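Inside the Desktop Tower: Gallery
Omthorpe Technical Collection, Hardware Study Room

The Hardware Study Room maintains a teaching collection of office desktop computers, retired from service and kept for the study of their construction. The present gallery is devoted to a single tower, entered in the register under number 3182. It was selected for its layout, which places the processor, memory, expansion cards, power supply and drive cage within easy view once the side panel has been taken off.

The collection was established by Angus Baird and is now in the charge of Archie Pollock. It comprises 70 complete machines and up to 100 separate boards, power supplies and drive assemblies. Visitors who are new to the subject are advised to begin with the processor socket and to work outward toward the drive cage. 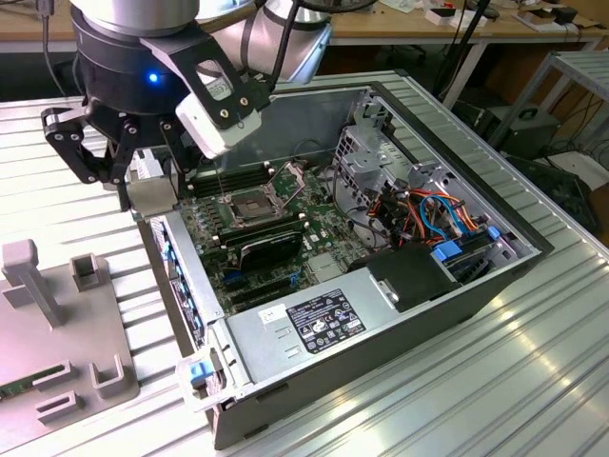

Tower on its side with the panel removed. The CPU socket is open, its lever raised and the gold contact field exposed.

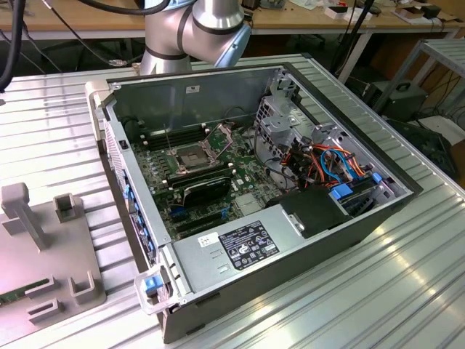

Drive cage and cabling at right, with a blue SATA cable among the orange, red, yellow and black leads. The power supply carries a black regulatory label.

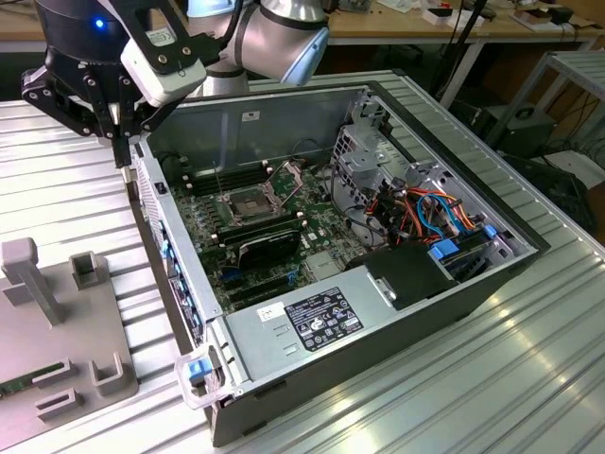 Green motherboard with two banks of black memory slots, one to the upper left of the socket and one below it.

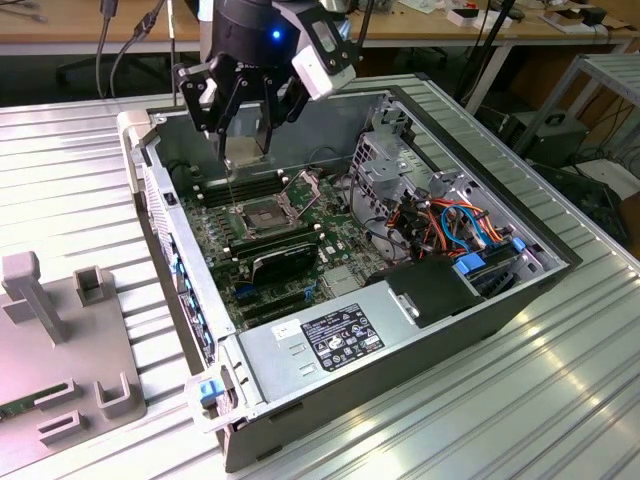

Silver block held just above the open socket. A black graphics card is installed below.

Towers of this general type were built to be serviced in the office where they were used. Latches and clips took the place of many of the screws found in earlier designs, and colored plastic was commonly used to show a technician which parts were meant to be released by hand. Students are asked to note these points of contact before they handle any component, and to record them on the Rorkedel worksheet supplied at the desk.

The processor socket calls for particular care. Contacts of this kind are easily bent, and a bent contact can be difficult to find without magnification. The retention frame should be opened and closed by its lever only. No cloth, brush or finger is to be placed in the socket at any time. Loose processors are stored separately in the Clunoditz cabinet and are issued on request.

Power supplies in the collection are not to be opened under any circumstances. Their labels may be read and copied, and a folder of label transcriptions is available for consultation. Drive cages may be removed under supervision, provided that all cables have first been tagged at both ends.

Study sessions last 30 minutes and are limited to one machine. Additional time may be granted when the room is not in demand. Readers preparing the Kongkaew certificate in computer maintenance are given priority in November, and others are encouraged to apply for places earlier in the fall.

Requests to reproduce photographs from this gallery should be made in writing to the Study Room and should quote the register number. Permission is normally given for classroom use without charge. Corrections to the captions are welcome and may be sent to the same office.

Related galleries: Power Supplies and Their Labels; Memory Modules; Keyboards of the Omthorpe Offices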